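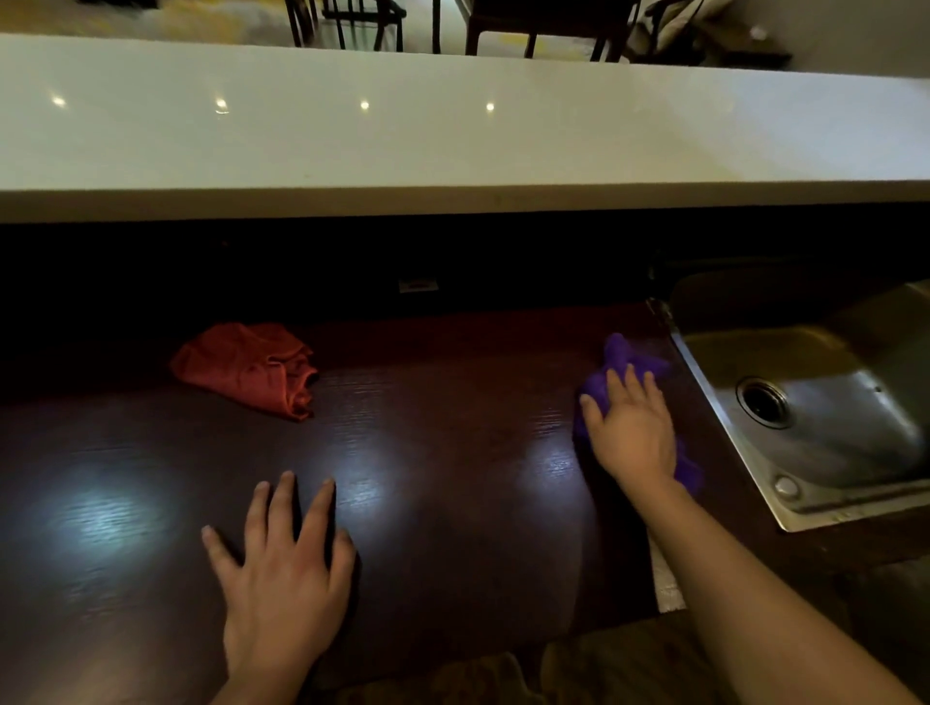 Jayson Galang asked whether one cloth will do for a dark counter. It will, if you rinse it often, but two are easier – one for washing, one for drying.

Mix a capful of dish soap into 500 ml of warm water. Dampen the first cloth, wring it hard and wipe along the grain, working toward the sink. Go slowly where the counter meets the rim, as crumbs pack in there.

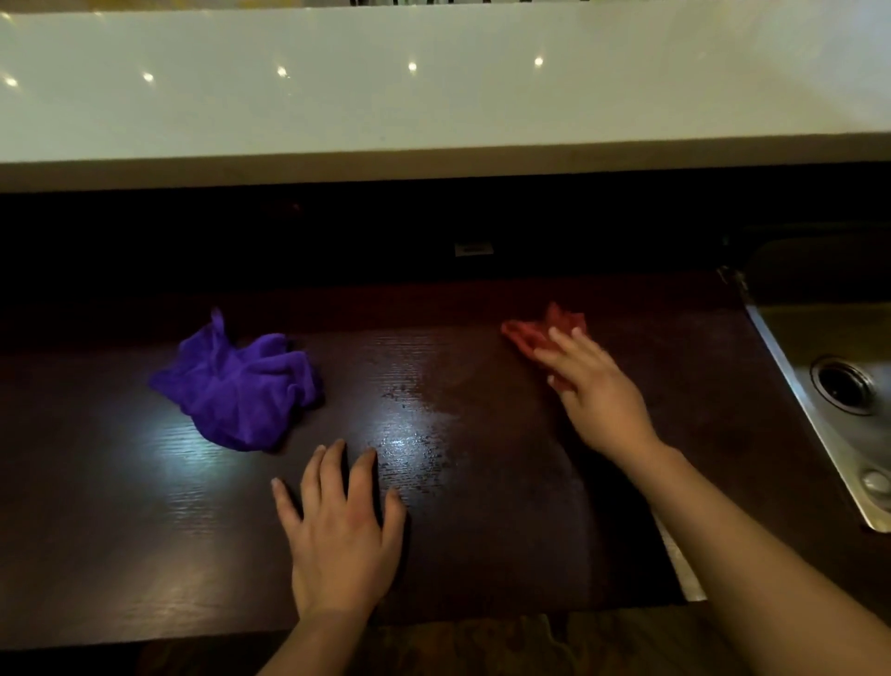 Clisa Home Care Team

Dry with the second cloth before the streaks set. Leave the counter clear for 8 minutes, then check it from a low angle and buff any dull spots.

We use cookies to improve your visit. Accept | Manage settings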